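Care of the Two-Arm Bench Cell: Notes on Setting Up and Upkeep

Posted in Workshop Notes by Sérgio Lobo

These notes record the present arrangements for looking after the two-arm cell which I maintain at Hiver. They replace the earlier entry of January, which dealt only with the mounting of the arms and is now out of date in several respects. Readers who run a similar bench are welcome to adopt whatever is useful to them.
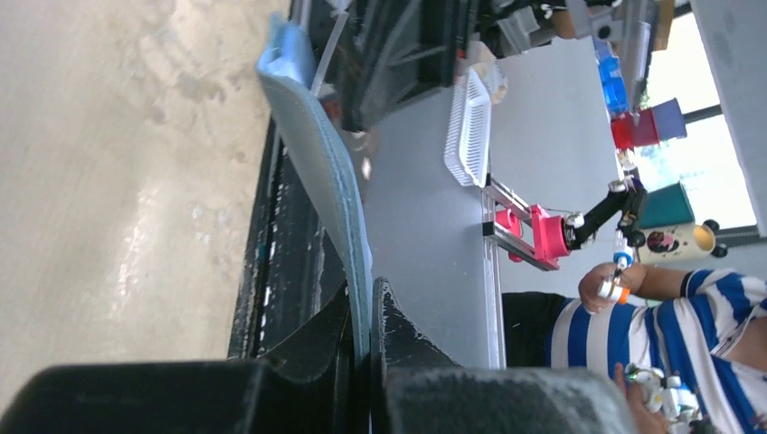
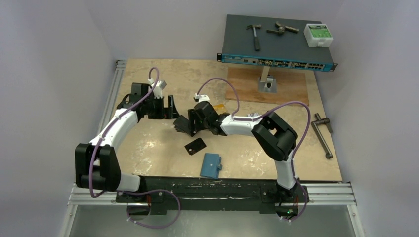 How often should the arms be set back to their reference position?

At the start of every working session, and again after any joint has been unplugged, replaced or forced by hand. The procedure takes 5 minutes for the pair. It should also be repeated if the same command begins to bring a gripper to a slightly different place, even when no fault has been reported.

Mounting and rails

Each arm is held to its support by bolts, and each support is fixed in turn to the aluminium rail. Bolts work loose at both points, and the looseness is easily mistaken for a fault in the motors. Before any software setting is altered, the arm is to be switched off, held at the elbow and moved gently from side to side. Movement at the base indicates the mounting. Movement further along indicates the joint itself.

Bolts are tightened in stages, alternating between opposite corners. A bolt that has needed attention on two consecutive checks is removed, cleaned and refitted with a fresh washer. Thread-locking compound is not applied to the rail fittings, as these have to be moved whenever the layout of the bench changes.

Cables

Cable wear has accounted for most of our lost time. The usual point of failure is near the elbow, where the cable bends each time the forearm is raised. Sufficient slack must be left for the joint to reach the end of its travel in both directions. Too much slack allows the loop to catch on objects standing on the table, and I have seen a gripper stopped in this manner more than once.

The correct length is found by moving the unpowered arm through its full range by hand and watching the cable throughout. Ties are closed firmly enough to stop the cable sliding and no further. Connectors are pushed home and then pulled lightly. Any cable with a flattened section is withdrawn from use, whether or not it still carries a signal.

Gripper fingers and pads

Foam pads lose their grip gradually and collect dust from cloth, card and paper. They are brushed weekly with a soft dry brush. Solvent is not to be used, since it attacks the adhesive. Pads are replaced in pairs, including where only one is visibly worn, so that both fingers close at the same depth.

We obtain pads from Toltuteck in packs of 34. A pack lasts the cell for most of a season, although work with metal tools shortens this considerably. After fitting, the fingers are closed on a strip of plain paper. If the paper can be drawn out from one side more easily than the other, the pad on that side is lifted and set again.

Wrist cameras

The camera bracket is checked after every change of finger or pad, as the screwdriver tends to knock it. A reference view is kept for each wrist, and the live view is compared with it before work begins. Lenses are wiped with a clean cloth kept for that purpose alone. The cloth supplied in the Claleo kit has proved satisfactory.

The record

All work on the cell is entered in the Rudd log on the day it is done. The last entry at the time of writing is number 598, which concerns a wrist motor that became noisy when turning under load. The motor was exchanged, the arm was reset and the old part was kept for inspection. I found grit in the housing and a worn gear beneath it.

An entry should state which arm was affected, which joint, what was observed and what was done. Entries reading simply "fixed" are of no assistance to the next person and will be returned to their author.

Spare motors are low at present. Two are on order, and until they arrive the heavier items are to be handled at reduced speed.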